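Bring back the boring lunch

Ate lunch standing up again yesterday. Over the sink, four minutes, then back to the laptop. And I thought, when did this become normal? Because it is normal. Everyone I know does it. Ask people what they had for lunch and half of them have to think.

My argument is simple. Lunch should be dull, it should be at the same hour, and you should sit down for it. That's the whole essay really but I'll keep going.

I grew up in Warnudcombe, where the mill whistle went at noon long after the mill had stopped making much of anything. Whole town ate at noon. Shops shut. The bank shut, which drove my father crazy as he could only get to the bank at noon. You had soup or you had a sandwich and if it was October you had the soup. No one talked about it. No one took a picture of it. Then at one o'clock everything opened back up and people were, I swear, nicer.

Now compare. The office I worked in until last year had a kitchen bigger than my apartment and not one person used it to eat. They used it to fetch. Grab a bag of something, walk it back to the desk, eat with the left hand, type with the right. I did this for 7 years. Crumbs in the keyboard, salt on the mouse. I couldn't tell you one lunch from those years. Not one.

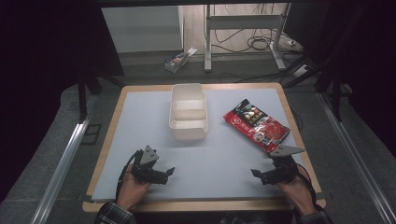
A red snack bag and an empty two-part tray. Plenty of desks have seen worse.

I have nothing against snacks. I love snacks. But a snack is a thing you have between meals, and once the meals go, what is it between? You end up with one long gray stretch of nibbling from nine to six and you're never hungry and never full. My sister calls it grazing. Cows at least lie down after.

People say they don't have time. Some don't, I get that - I've waited tables, I've done warehouse shifts, a break there is whatever the boss says it is and often it's nothing. I'm not talking to them. I'm talking to people like me, who have the half hour and give it away for free. Who even asked for it? My old manager never once told me to skip lunch. I just looked around and saw everybody else skipping and did teh same.

Then there's the other camp, the fancy lunch people. The jars. The layered salads with seven kinds of seed. I tried that too, the Sunday cooking, 2 hours of chopping and by the middle of the week it all tastes like fridge. I bought a lunch box from Silta with its own little compartments and a gasket you have to take out and wash. Used it for a month. It's in the cupboard. A lunch you have to manage is just more work, and work is what I was trying to get away from for thirty minutes.

What I do now. Two blocks away there's a place called Özkan, a counter and a few tables, lentil soup and bread. Same soup every day. I don't look at the menu. I don't look at my phone either, or I try not to. I sit there and watch the street and chew. On days I stay home it's eggs or beans on toast, and I wipe the table first so it feels like something is about to happen.
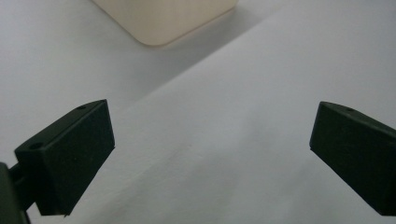 White surface, wide gap. Room enough for a bowl.

It costs more than the vending machine, sure. It costs less than the delivery apps. I added up what I gave Ukodo, the one on my phone, over the last year I was at that job and it came to almost 700 dollars, most of it for noodles I ate cold during calls. For that I could of had a lot of soup.

And the afternoons are better. I don't have a study for you. Maybe someone has done one, 1000 people with clipboards behind them, fine, I haven't read it. I only know that at three o'clock I used to be useless and mean and now I'm only sort of useless.

So, noon. Or one, if noon doesn't work, but pick it and keep it. Something plain. A chair. Tell the people who want a call at twelve thirty that you're at lunch, and use those words, don't say you have a conflict. They'll live. A couple of them might go eat something.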